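Kivcombe Dining to Open Plant-Based Counter in Hellberg Hall

Thursday, June 29, 2023

Kivcombe College Dining Services will open a fully plant-based counter in Hellberg Hall at the start of the fall term in September. The counter will serve lunch and dinner on weekdays and will be open to all students, faculty, staff and visitors. It takes the place of the sandwich station on the east side of the dining room. Sandwiches will move to the Asante Café, where hours are being extended to 8 p.m.

The decision follows a trial held during the spring semester, when vegan entrees were offered one evening a week in the main serving line. Dining Services recorded more than 3000 vegan meals over the course of the trial. In comments left at the register, diners asked most often for hot breakfast items, a wider choice of desserts, and main dishes that did not rely on pasta.

"Students have told us that they want to eat this way on an ordinary weekday and still get a full plate of hot food," said Mohammed-Awal Boateng, director of Dining Services. "We tested 63 recipes with our cooks this year, and the ones that did well are going on the menu."

The opening menu will run on a four-week cycle. Dishes confirmed so far include a black bean and sweet potato chili, red lentil dal with rice, baked tofu with ginger and scallions, mushroom stew over grits, and a chickpea salad sandwich. Soup will be made fresh each morning. Desserts will include a chocolate sheet cake and a baked apple crumble, both prepared without eggs or dairy. A hot breakfast is under review for the spring term and is not part of the present plan.

Oat and soy milk will be available at all coffee stations on campus at no added charge. The counter will have its own grill, fryer and cutting boards. Beans, grains and most of the tofu will be supplied by Gurnico under an agreement that runs through the end of the academic year.

Meal plan holders will pay one swipe, as at any other counter. The price for guests paying by cash or card is still to be set and will be posted on the Dining Services page before the term begins. Seating in Hellberg Hall will remain at 193 places.
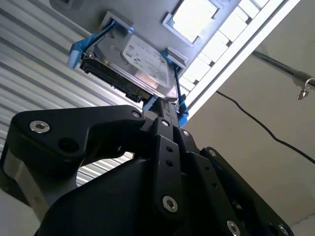
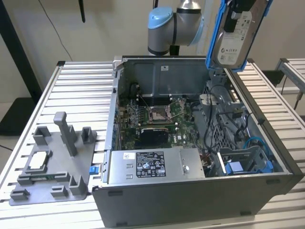
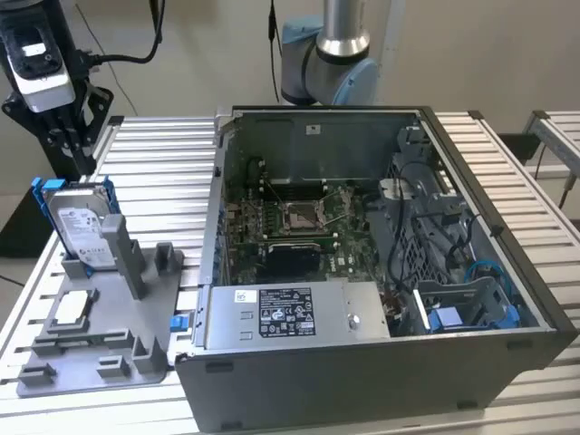
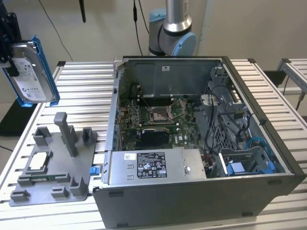

Menu cards at the new counter will list all ingredients and major allergens, and dishes containing nuts or sesame will be marked separately. Cards for vegan dishes served elsewhere in the dining room will carry a colored border so that they can be picked out from the line. The border will be a bright blue much like that of the drive caddy in the first picture, chosen after green proved hard to tell apart from the existing vegetarian cards. Printed copies of the weekly menu will be kept at the register for diners who prefer them.

Cooks assigned to the counter will complete two days of training in August. Tasting sessions for returning students will be held in Hellberg Hall during move-in week, with times to be announced by email. Students with food allergies or medical diets are asked to contact Dining Services before the first day of classes so that a meeting with the staff dietitian can be arranged. Recipe suggestions may be left in the comment box at the Hellberg Hall entrance.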